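Notes from our small press, November

Dear readers,

In this letter I want to tell you about a book which has taken us longer than any other book we have made. It is called The House at Amundsen, and it is written by Ylva Hovland. Many of you know her already from her short pieces in this newsletter. It is her first full book, and it tells the story of the seven years she lived as a lodger in a house on Amundsen Street, together with people who were not her family and whom she did not choose.

Ylva came to Ostton when she was twenty-six. She had one suitcase and a post as an assistant in the records office, and she thought she would stay until spring. The landlady gave her the room above the kitchen. The window did not close properly, and in the book there is a full chapter about this window, which I first wanted to cut. I am glad now that she did not let me. It is the chapter that early readers speak of most.

The manuscript arrived to us as letters. Ylva had written to her sister during the whole time in the house, and her sister had kept everything in a biscuit tin. There were more than 400 letters. Some were only a few lines on the back of a shopping list, and one had 21 pages and was written during a single night, when the old man on the ground floor was ill and somebody had to sit awake. Ylva typed them all herself. Then she put the letters away and wrote the book from the beginning, and she looked at them again only when she was not sure of a name or of the order of things.

I asked her why she worked in this way, when the letters were already so good. She answered that in the letters she was always trying to sound happy for her sister. "I was a cheerful liar," she said. "I wanted to find out what I was like when I was not writing to anybody."

The first version had 600 pages. Leonidas Vlachopoulos, who edits our memoirs, read it twice and then went to visit her with the pages in a shopping bag. They sat for four days in her kitchen. He has told me that they argued most about the third year, when almost nothing happens in the house except that the roof is repaired and a lodger named only as the Student leaves without paying. Leonidas wanted it to be ten pages. Ylva wanted it to be the centre of the book. In the finished book it has its own part, shorter than she wished and much longer than he wished, and I think they are both still a little angry.

There was also the question of the living people. A memoir writer can change a name, but a neighbour will know himself by his cough. Ylva sent the pages to every person from the house she could still find. One asked to be made taller. One did not answer for five months and then sent a postcard with the words "All correct, except the soup." Ylva changed the soup. The landlady died before the book was begun, and her daughter read the chapters for her. She asked for one paragraph to be taken away, and it was taken away without discussion. I will not say what was in it, of course.

What I like in the book is how little she explains. There is a long evening where two lodgers who have not spoken for a winter peel potatoes at the same table. We are never told why they had stopped speaking, and at the end they have peeled far too many potatoes. I have read this part perhaps ten times for the proofs and I still slow down when I come to it.

Some practical news. The book is printed at Hustell, the same printer who made our last two titles, on the slightly cream paper that several of you wrote to us about. It will be in the shops at the end of the month. If you ordered in advance, your copy will be posted first, and you do not need to do anything. If you have moved house since the summer, please send us your new address now, as we had four parcels come back last time and one of them had been opened.

Ylva will read from the book at the Pilance bookshop at seven in the evening. The date is on the card which comes with this letter. The room upstairs is small, so please write to the shop if you want a chair. Leonidas will ask her some questions and afterwards there is time for yours. She has asked me to say that she is happy to talk about the window.

We also start again with our writing circle for people who are working on something from their own life. We meet at our office in the evenings, we read two or three pages each, and we drink a lot of tea. You do not need to have a finished text. This winter we will try to write about one room that we have lived in, without saying at the beginning who else lived there. Leonidas has suggested this and he will be the first one to read, so he can not escape.

Next time I will write about the translation we are preparing, if the contract is signed by then. Thank you for your letters about the autumn issue. I have answered most of them and the rest are on my desk in a pile.

With warm greetings from all of us at the press

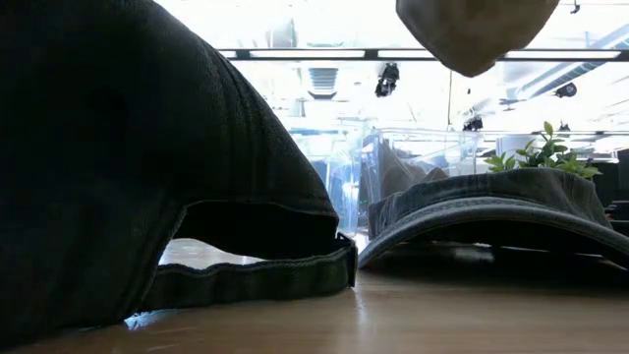 A dark cap and a faded visor on the wooden table.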